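Room notebook, Lorkar building, room 243
March 2021

Right, the lights and the whiteboard. I've been putting this off because it isn't proper work, but I spent most of the morning on it and I'd like it written down before I forget what I did (last time I moved things about in here I kept no notes at all, and then did the whole lot over again in May without noticing).

The grumble is the same as ever. You stand at the whiteboard, write something perfectly readable, walk back to the benches and half of it has vanished under a big smear of glare. Blue pen is the worst, green is nearly as bad. Black holds up, but the black pens go missing first, so we're always left with the green!

The building went up in 1958 and I think the ceiling is much as they left it, ribs and all. I rather like it. It's been painted white so many times that the edges have gone soft, and it throws a lot of light back down, lovely for benches and a nuisance for anything shiny. The tubes are newer than that, obviously. The ones in the Prolto box in the cupboard are marked 4000 K, so I'm assuming that's what was put up, though I haven't been up a ladder to check and I'm not going to on my own.

Borrowed the light meter from the Edet people across the yard. It's a nice little thing, with a battery cover that won't stay on, so please don't anyone drop it before I take it back. On the bench under the brightest tube I got almost 1000 lux, more than I expected. I'd have guessed half that. By the corridor wall it falls away a good deal and the number jumps about depending on where my own shadow is, so I gave up writing those down. If somebody wants them done properly we need to agree where to hold the meter and stick to it.

Then I had a go at the board itself. Turning it towards the right helped more than sliding it along did. I tried it square on to the benches first (awful), then turned a little, then a little more, going back to a stool each time to look, and it got better up to a point and then worse again as a different tube came into it. My guess is that there's a sweet spot and it's quite narrow. I've also left a bit of room to squeeze past on the corridor side, so please don't park boxes there. The red magnet is staying on as well, since all the others have wandered off and I need something to hold the rota up.

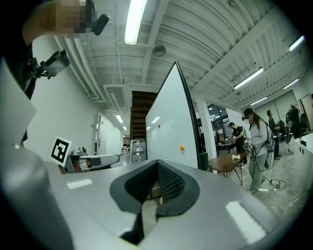

What's the simplest way to cut glare on a whiteboard when the ceiling lights can't be moved?

Turn the board a little at a time and check it from where people sit, and if you can, tip the top edge slightly forward so that the reflections go down to the floor. Writing thicker and darker helps too. Switching off the nearest light works if the lights are on separate switches.

Ours, as far as I can tell, are not on separate switches. I flicked everything on the panel by the benches and got all or nothing, plus a fan I didn't know we had. There may be another panel somewhere down the corridor. If you know where it is, write it in the margin here, please, with an arrow.

Tipping is the next thing to try. I propped the feet at the back with a couple of offcuts and it did look better, but I didn't trust it with people brushing past, so they came straight out again. A proper wedge with a rubber face would do it. I could make a pair out of the end of the ply sheet, but the saw is in bits and I'm not starting on the saw today.

I did look at matt boards in the Fuviseck catalogue. They say you can project on them and write on them, and they're dearer than I'd want to ask for. Somebody who used to have one told me the pen never quite comes off, and you end up with a grey ghost of every drawing you ever made. Not keen! I'd sooner give ours a really good clean first. It's got a film on it, from that spray I think, and I wouldn't be surprised if the film is doing some of the smearing by itself. Warm water and a drop of washing-up liquid, then a dry cloth. I'll do one half and leave the other so we can compare.

Also, while I was wandering about with the meter: the corridor is dim at the far end and there are still bits and pieces down there. If they're yours, could you take them in? I don't mind where they go so long as it isn't behind the board.

To do: clean left half, ask about the switches, wedges once the saw is back together, return the meter, buy black pens (and hide them).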